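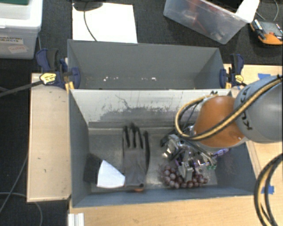
Every August I get the same urge, which is to sort out the garage before the dark evenings come and I can't face going in there. Ours is a single garage with a car that has never once been inside it, and for years my system was plastic bins with everything chucked in together. Grey bins are brilliant, don't get me wrong, and a few scratches and scuffs along the back wall never stopped one doing its job! But a bin will swallow anything you put near it. You go in for a work glove, the grey sort with black fingertips, and it's lying next to a bunch of grapes. Food and gloves in the same bin is my cue to tip the lot out and start again, and this is how I go about it.

First, clear a bit of floor. I put down an old shower curtain (a sheet works too, but it drags) and empty one bin at a time onto it. One! I did all of mine together the first year and ended up having my tea standing in the doorway, looking at a heap as high as my knees.

Next, take out anything you can eat, or that a mouse could. Fruit, bird seed, the cereal bar from somebody's coat pocket. Grapes are a pain as they come off the stalk and roll into the corners, so lift the bunch from underneath and then run your fingers along the edges of the bin for strays. If one has been squashed, wash that bin before anything else goes back in. Warm water, a squirt of washing-up liquid and an old dish brush will do it, then stand it upside down outside. Scratches hold on to stickiness more than you'd think, so go over those twice.

Now the gloves. I keep far too many. Pair them up, turn the cuffs back and have a proper look at the fingertips, because that's where mine always go first. A lone glove gets until the end of the job to find its partner. After that I keep it for painting or for pulling nettles, where one hand does most of the work anyway.

Everything else goes into piles by what I'd be doing when I wanted it. Mine are garden, decorating, car and bike. I used to sort by size and it looked lovely and I could never find a thing. Odd bits you can't name go in a jam jar with a lid. Write the date on it, and if you haven't opened it by February, let it go.

Then put it all back, heavy things at the bottom. My shelves came from Vondell in Cakham and they're 48 cm deep, so I can get two bins in, one behind the other. The back one is for things I only want once a year. The front one I leave open, and I don't fill it to the brim or I start balancing things on top again.

Labels last. I use parcel tape and a fat marker, on the short end, at eye level if I can manage it. Don't write "misc". I've done it and it's how the whole mess begins.

I do a bin in 22 minutes now, with the radio on, though the bike one took me most of a morning and I still haven't found the other pedal.

Posted August 29, 2022

12 comments | 48 shares

You might also like
Getting candle wax out of a tablecloth
My Minami sewing box, two years on
What I keep under the stairs
Cleaning a shed window without a ladder

Contact | Copyright Distedine Home Notes | Back to top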